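3. Setting up the table

3.1 Choosing the spot

Put the Bavholm on a hard floor or low-pile carpet. On thick carpet the feet sink and the table will need leveling again after the first week or two.

The top is 58 inches wide. Leave enough room to walk past both short ends, and keep the back edge a hand's width from the wall so the power strip can be reached. Don't set the table directly over a floor vent or against a radiator.

Before you carry anything in, check that the outlet you plan to use is not controlled by a wall switch.

3.2 Attaching the legs

This job takes two people. The top is heavy and the corners chip if they are dropped.

1. Spread the packing blanket on the floor and lay the top on it face down.
2. Find the leg marked with the paper tag. It goes at the corner nearest the cable slot.
3. Set each leg into its bracket and start the bolts by hand. Do not tighten yet.
4. When all 4 legs are in place, fit the crossbar between the rear pair. The slotted end faces the cable slot.
5. Tighten the crossbar first, then the legs, working from corner to corner.
6. Turn the table upright. Lift from the long sides, not from the legs.

CAUTION: Do not drag the table on its legs at any time. The brackets can bend, and bent brackets are not covered under the Esstead warranty.

If a bolt will not start by hand, back it out and try again. Forcing it with the wrench will strip the insert in the top. Replacement inserts are sold as a bag, part name Aidoo insert kit.

3.3 Leveling

1. Place a level along the long side, then across the short side.
2. Find the low corner.
3. Turn the foot on that leg counterclockwise to raise it. One full turn is a small change, so go slowly.
4. Press down on each corner in turn. If the table rocks, repeat from step 1.
5. Lock the feet with the thin nuts.

Check the level again after you have loaded the table.

Note: Feet from the older round-leg model look the same but have a different thread. They will go in a little way and then jam.

3.4 Placing things on the top

The top is rated for 65 pounds spread over the surface. A sewing machine, a lamp and a drawer unit together are well under this in most homes. A printer, an aquarium or a stack of books at one end may not be.

Keep heavy items toward the middle or over the legs. Set drawer units far enough back that the drawers can be pulled open without hanging over the front edge. Run cords off the back or the side and leave some slack in them, and keep them out of the place where your knees go.

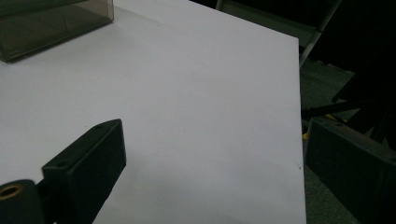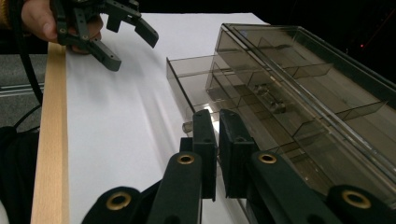
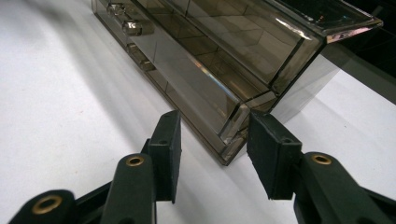
Drawer organizer on a white tabletop

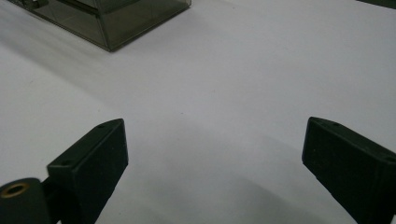 Plastic boxes and organizers with hard corners should have felt dots or rubber feet under them. A sheet of felt from the Trasteo accessory pack can be cut to fit. Avoid the soft gel pads sold for picture frames. Some of them leave an oily mark on the finish that will not come off.

Do not stand the following on the bare surface:
Hot pans, irons or glue guns
Potted plants without a saucer
Clamps without a scrap of wood or cardboard between the jaw and the top
Newspaper or inked patterns that have gotten damp

3.5 Fitting the power strip

1. Unplug the strip from the wall.
2. Hold it against the underside of the top, behind the crossbar, with the switch facing you.
3. Mark the screw positions with a pencil. Use only the short screws in the small bag. The long ones will come through the top.
4. Screw the strip in place. Snug is enough.
5. Feed the plug down through the slotted end of the crossbar and along the rear leg. Fasten the cord with the hook-and-loop ties.
6. Plug in and test with a lamp.

CAUTION: Do not plug a space heater or a steam iron into the strip. Use a wall outlet for these.

3.6 Cleaning

Let the finish rest for one day after unpacking before you wipe it down. After that, use a soft cloth with warm water and a drop of dish soap, then dry it. Pencil comes off with a white eraser. For ballpoint, try rubbing alcohol on a cotton swab and rinse right away.

Do not use scouring powder, melamine sponges or acetone. They dull the surface and the dull patch shows when the light is low.

Dust settles along the joint at the back edge. A dry paintbrush gets it out.

3.7 If something is not right

Table rocks after leveling: Loosen the crossbar a half turn, press down on the middle of the top, and tighten again. Then go back to 3.3.

Top bows in the middle: Remove everything and check the load against 3.4. If the bow is still there the next morning, contact us.

Leg creaks: Tighten the bracket bolts. If the creak goes on, put a little candle wax between the leg and the bracket.

Strip has no power: Press the reset button on the end. Check the wall outlet with another lamp.

Parts missing from the box: Check inside the hollow end of the crossbar first, where the small bag is taped. For anything else, write to Dela Wumbei at the Esstead parts desk and give the number on the label under the top. Parts usually go out within about 2 working days.

Keep the wrench. You will need it each time the table is moved, and again for the shelf in Section 4.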